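Packaging and Shelf Life, Unit 3: Moisture Transfer in Packaged Bakery Goods
Instructor: Kevser Bayram

Reading for this unit: the Eltum storage report, sections 2 and 3. Bring a calculator on Sunday.

3.1 Water activity and moisture content

Moisture content is the mass of water in a product divided by total mass (wet basis) or dry mass (dry basis). Water activity, written aw, is the vapor pressure of water in the product divided by that of pure water at the same temperature. Water moves from high aw to low aw, whatever the moisture contents are. A filling with less water than the cake around it can still lose water to that cake.

Most molds stop growing below an aw of 0.70 or so. Sponge cake usually sits above this, so shelf life depends on the recipe, the preservative, and the package together.
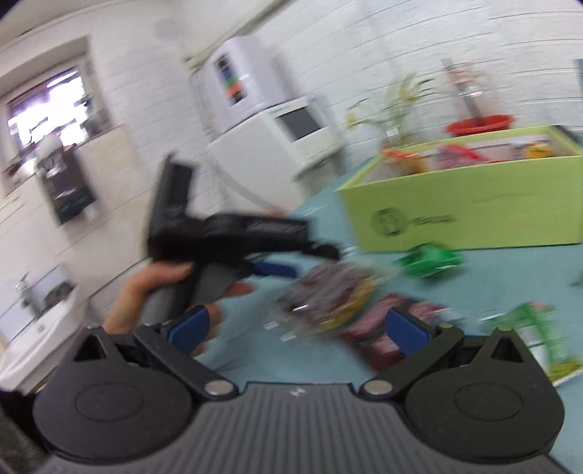

3.2 Transmission through film

The water vapor transmission rate (WVTR) is given in grams per square meter per day at a stated temperature and humidity. Values measured under different conditions cannot be compared directly. For a flat film at steady state:

Q = WVTR x A x t

where Q is the mass of water passed, A is the film area, and t is the time in days. The formula assumes that the humidity difference across the film stays at the test value. In a real pack the difference shrinks as the product nears equilibrium, and the formula then overstates Q.

Seals are treated separately. A channel leak in an end seal can pass more vapor than the whole film area, and WVTR data will not show it.

3.3 Single-serve packs

Small packs have a high ratio of film area to product mass. Halving every dimension of a pack doubles this ratio. A film that works for a family-size loaf may therefore be too weak a barrier for a single cake.
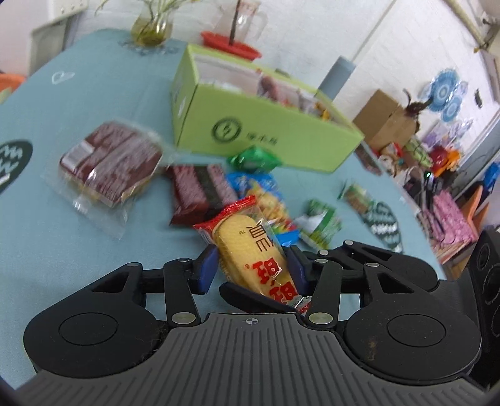 Staling must be kept apart from drying. Starch recrystallizes during storage and the crumb firms even when no water leaves the pack. Better film does not prevent this. Emulsifiers and enzymes slow it down.

3.4 Worked data

The Sarkport trial stored 1,328 packs in two films, Strömberg and Tretidetti. Of these, 337 were pulled early for weighing. Use the weight loss table in the Eltum report.

Problem 1. Find the mean daily loss per pack for each film.

Problem 2. State which film needs a seal check before its WVTR can be trusted, and show your reasoning.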